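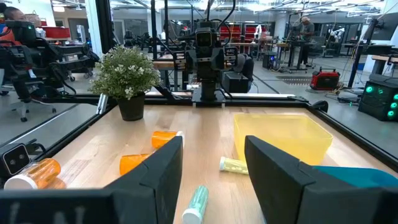
Progress Report on the Sorting Table, 29th September

The purpose of this entry is to record the present state of the sorting table and the decisions taken on it over the summer. Readers who have followed the project from the beginning will know that it started on a kitchen counter in Minumthorpe and moved to the shared workshop when the counter was needed again. The bench is now in regular use, and the settings below replace those published in August.

The work surface

The top is pale butcher-block, bordered at the back and down the left side by black aluminum extrusion. Svend Bach recommended a painted steel top. I declined on grounds of cost, and the wood has been satisfactory apart from one corner that required sanding. The small stereo camera is fixed to the left rail and looks across the table. It was previously mounted higher, on a bracket of my own design, and that bracket has been retired.

The task

The current exercise is the transfer of small containers into the yellow bin. The orange bottles with white caps remain the standard objects. Two further items have been added at the request of Gwawr James: a slender teal-green tube and a small yellow-green bottle with a patterned label. The tube is the more difficult of the two. When it lies at an angle to the fingers, the wrist must turn before the approach begins, and the earlier version of the program turned it too late.

The potted plant stays on the table during all runs. The program is required to leave it alone.

Gripper settings

The fingers open fully before each descent. Closing speed has been reduced, and the force limit is now set separately for each type of object. Builders using the Mesance control board should note that its counter for motor steps must be cleared after every restart. I did not do this for most of August and must withdraw the accuracy figures given in that entry.

Results

The log contains 1,293 attempts under the new settings. Of these, 174 were recorded as failures, the greater part of them involving the tube. Testing will continue until the log reaches 2,000, at which point the full table will be posted.

Outstanding matters

The cable along the wrist requires a longer loop. Emmanuel Simiyu has offered the use of his crimping tool for this purpose. The flat finger faces may be covered with thin rubber, subject to a trial on one side only. Tove Ketilsson has asked for the bin dimensions, and these will be sent separately.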